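Notes for week 7, Household Economics (Zainab Lawal's section)

Welcome back, everyone, and thank you for the reading responses, which I enjoyed very much, even the grumpy ones! We are moving on from rent and food to what the textbook calls "small recurring purchases," meaning all the soap, toothpaste, razors and shampoo that a family buys over and over without ever sitting down to plan for it.

**Unit price.** Please get comfortable with this before the quiz. You take the price and divide it by the amount. A bottle holding 800 ml at $7 costs less per milliliter than one holding 400 ml at $4, and I know that looks obvious on paper, but it is surprisingly hard to see in a crowded aisle when the smaller bottle has a sale sticker on it. 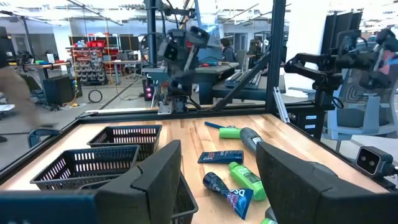 The trouble with the big bottle, of course, is that you need the $7 today. Families who are paid by the day often buy the small size again and again, and the Olaniyan reading (the chapter on market women in Vundala) is very good on why this can be a perfectly sensible choice. Cash in hand has a value of its own, especially if a bus fare or a doctor's visit might come up before the end of the week.

**Stocking up.** Trí Ninh asked last time whether buying ahead counts as saving. I have been turning that over ever since, and my answer is "sometimes." It does if prices are rising and you would have used the thing anyway. It doesn't if having more in the cupboard makes you use more, and most of us do squeeze a full tube a little harder than an empty one.

**For next time:** keep a list of your own small purchases for 30 days, with size, price and unit price. Bring questions as you go. The write-up is due in May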